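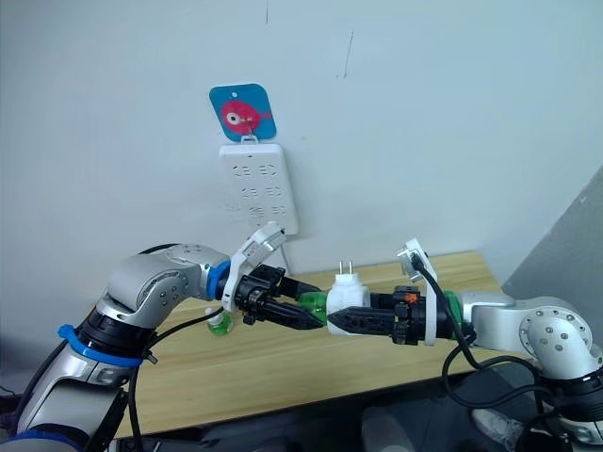
4. Setting Up a Daily Sitting Session

This section covers the guided sitting sessions in the Stitach meditation player. Complete section 3 (account and sound check) before you start. The narrated courses are installed separately and are covered in section 6.

4.1 Before you begin

You need the player, a chair or floor cushion, and a place where you can sit without being called away. Headphones are optional. If you use them, set the volume with the test tone from section 3, not with the narration. The opening bell is louder than the voice.

Caution: Do not run a session while driving or operating equipment. The breathing tracks can cause drowsiness.

4.2 Creating a session

1. Open the Sessions menu and select New.
2. Choose a narrator. Vsevolod Dmytriv reads the breath-counting tracks. Ritu Kashyap reads the body-scan tracks and all of the evening tracks.
3. Set the length. The default is 8 minutes and the maximum is 36.
4. Set the interval bell. For a first session, leave it off.
5. Select a closing. "Bell" ends the session at once. "Silence" adds 2 minutes without narration before the bell.
6. Press Save. The session appears under Daily.

Note: The length in step 3 does not include the closing silence.

4.3 Running the session

1. Sit with your back upright and both hands resting. Lying down is allowed for the body scan only.
2. Press Start. There is a short delay before the opening bell.
3. Keep the eyes closed or half closed and follow the narration.
4. When attention wanders, return to the breath at the next exhale. Do not restart the track.
5. After the closing bell, stay seated for a few breaths and then press Done.

If you press Stop before the bell, the session is logged as partial. Partial sessions are kept in the journal but do not count toward the weekly total.

Caution: If you feel dizzy or short of breath, stop counting and breathe normally. Users under treatment for anxiety or a breathing disorder should ask their doctor before using the breath-hold tracks.

4.4 Journal entries

After Done, the player opens a blank entry. Type what you noticed, or press Skip. An entry holds up to 1088 characters. Longer text is not saved, and no warning is shown in the current version. Entries can be edited until the next session is started.

4.5 Common faults

No opening bell: the Bells slider is set to zero. It is separate from the main volume.

Narration in the wrong voice: the session was saved before a narrator was chosen. Delete it and repeat 4.2.

Session missing from Daily: check the Archive tab. Sessions left unused since December are moved there.

Section revised 2020-09-12.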